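見学記 布を畳む部屋 Istbridge訪問
2018年1月

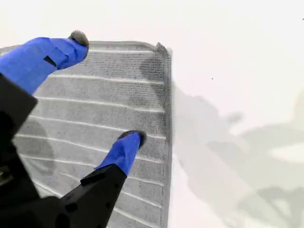
第17号 2ページ

Istbridgeの清掃用品倉庫を訪ねた。駅からバスに乗り、川沿いの停留所で降りて少し歩く。受付で上履きに替え、名札をもらう。見学者は私のほかに、宿泊施設の備品を担当している人と、クリーニング店を営む夫婦がいた。

案内はValdir Toledo氏。倉庫で布物の検品と畳みを受け持っている人で、話は日本語だった。最初に会議室で会社の説明があり、そのあと一階の荷受け、二階の畳み場、奥の出荷場という順で回った。

荷受けには、Futemoという取引先から戻ってきた布が袋のまま積んであった。袋には札が付いていて、品名と戻り日が書いてある。ここで扱うのは床用、窓用、食器用の布で、タオルやシーツは別の建物になる。袋を開けるのは午前中と決まっているそうで、私たちが着いたときにはもう半分以上が片付いていた。

二階の畳み場がこの日の中心だった。作業面は白で、かなり明るい。置いてあったのは灰色のマイクロファイバークロスで、表面は細かいループのパイル地、そこに白っぽい細い筋が等間隔に走っている。筋は少し盛り上がっていて、平らに広げた状態でもゆるく曲がって見える。Toledo氏によれば、畳むときはこの筋を目安にする。筋と端が平行になっていれば、二つ折りにしたときに角が合う。斜めになったまま折ると、重ねたときに山が片側に傾き、棚の中で崩れるという。

実際にやらせてもらった。布を作業面に置き、手前から奥へ手のひらでならす。引っ張ってはいけない。パイル地は伸びた分だけ戻るので、引いて合わせた角はしばらくするとずれる。端を持つときも、つまむより指の腹で押さえる。私は一枚目で筋を斜めにしてしまい、広げ直した。クリーニング店の奥さんはさすがに早く、Toledo氏に教わる前から端の縫い目を内側に入れていた。ただし、この倉庫では縫い目は外に出す。配達先で枚数を確かめるとき、外に出ているほうが見やすいからだと聞いた。店のやり方と逆なので、ご主人が手帳に書いていた。

畳み方は二種類ある。棚に入れるものは四つ折り、カートに載せるものは三つ折りにしてから半分に折る。後者は幅が狭くなり、カートの引き出しに二列で入る。床用だけは折らず、平らなまま重ねて紐で縛る。折り目が付くと床拭きの道具に取り付けたとき浮いてしまうという説明だった。

検品の基準も見せてもらった。見るのは、ほつれ、しみ、毛羽の抜けの順である。毛羽の抜けは見ただけでは分かりにくく、指の腹で表面をなでて確かめる。筋のところだけが先にすり減ることが多いので、筋に沿って一度、直角にもう一度なでる。基準から外れた布は隣の箱に移し、小さく切って機械油の拭き取り用に回す。箱の横には見本帳が掛けてあり、使用前の布と、引退の目安になる布が並べて綴じてあった。触ってよいとのことだったので比べてみたが、目安の布もまだ十分に使えそうに思えた。そう言うと、窓に使うと跡が残ると返された。

洗い方についても質問が出た。柔軟剤は使わない。綿のものと一緒に洗うと糸くずを拾うので分ける。乾燥は低い温度で行う。備品担当の人は、自分のところでは全部まとめて洗っていると話し、洗濯ネットで分けるだけでも違うと助言を受けていた。

出荷場では、畳み終えた布が行き先ごとの棚に分かれていた。この日はBisance行きの荷が出るところで、一箱に105枚入れるという。半端な数に見えるが、35枚の束が三つで、箱の高さにちょうど収まる。年末に箱の寸法が変わり、束の数を見直した結果だそうだ。棚の最下段は空けてあり、床からの湿気を避けている。

最後に会議室へ戻り、お茶をいただいて質疑があった。倉庫の人たちが気にしているのは、秋に入ってくる新しい布のことだった。9月から厚手のものに切り替える予定で、厚みが増すと四つ折りでは棚に入らない。畳み方を変えるか棚板を動かすか、まだ決まっていないとのこと。私は棚板のほうが楽だと思ったが、棚板はねじ止めで、動かすには中身を全部出す必要があるらしい。

売店では布の切り売りがあり、一袋1,000円だった。窓用を一袋買った。帰ってから台所の窓を拭き、干す前に教わったとおり筋をそろえて畳んでみたが、家の机は狭くて端がはみ出した。

見学は平日の午後のみで、予約は電話で受け付けている。窓口はSalesの係。上履きは貸してもらえるが、大きいサイズは数が少ないので、持っていくほうがよい。畳み場の中は飲食できない。駐車場は建物の裏にある。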